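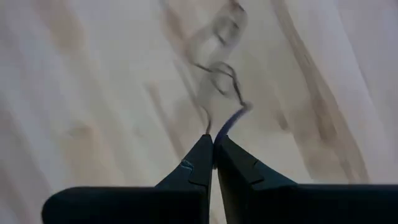 December 5, 2024. Household chore assessment, tidying series, Holtton bench.

The purpose of the present series is to determine whether a table-clearing task can be assigned to an arm without a person standing by. The July series was confined to rigid items and is not a fair guide to ordinary household clutter, a good part of which is limp. Cords and strands were therefore added to the item list. At the wrist view, a thin violet-blue strand is held between the tips of the two fingers, with a dark line looping above it over the pale wood. A grip of this kind is recorded on the sheet as "held" and nothing further. The sheet has a separate column for whether the item reached a bin, and the two must not be merged when the results are entered. Several entries in July were merged in this way, and the totals for that month cannot now be separated.

Procedure remains as written in the Brultine protocol, section 13, with one change. The limit for a single item is now 12 attempts, after which the item is to be removed by hand and marked as a failure. The previous wording allowed the operator to decide. Colleagues are asked not to nudge an item into a better position between attempts. If an item is nudged, the attempt should be struck out and the reason written beside it.

Sorting rule for the series: soft and flexible items to one bin, rigid plastic to another, anything doubtful to the third. Cables are to be treated as flexible regardless of thickness. It was asked whether a coiled cable should count as one item when only a single loop has been lifted. It should, and it counts as cleared only when no part of it remains on the table.
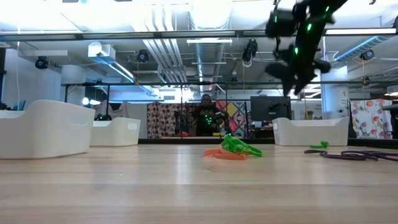
Bench during the tidying series. White bins at the back of the table; green and orange plastic items overlapping, dark cable coiled to the right.

Overlapping items are the weakest part of the scoring. Where one piece lies partly under another, the protocol does not state whether lifting both together is a success. For the time being such cases are to be scored as a single pick and flagged with the letter D. The Michiels scoring sheet has no space for flags, and the margin should be used until a revised sheet is issued.

On the general question, the writer's opinion is unchanged. A person clears a table of this size without giving thought to it, and would take up a cord and a clip in the same hand. The machine must treat each as a separate problem. For rigid items on a clear surface, unattended work seems a reasonable aim. For cords, it would be premature to recommend it to any household or shop floor, and the summary to Torkitz should say so plainly.

The budget for the series is 600 attempts, and the full program remains at 2,000. Cords should receive a larger share of the remaining attempts than the plan gives them.

Outstanding:
Revised scoring sheet with a flag column.
Written rule for overlapping items.
Confirm which bin receives string shorter than a finger.
Copy of the July item list to be placed in the front of this notebook.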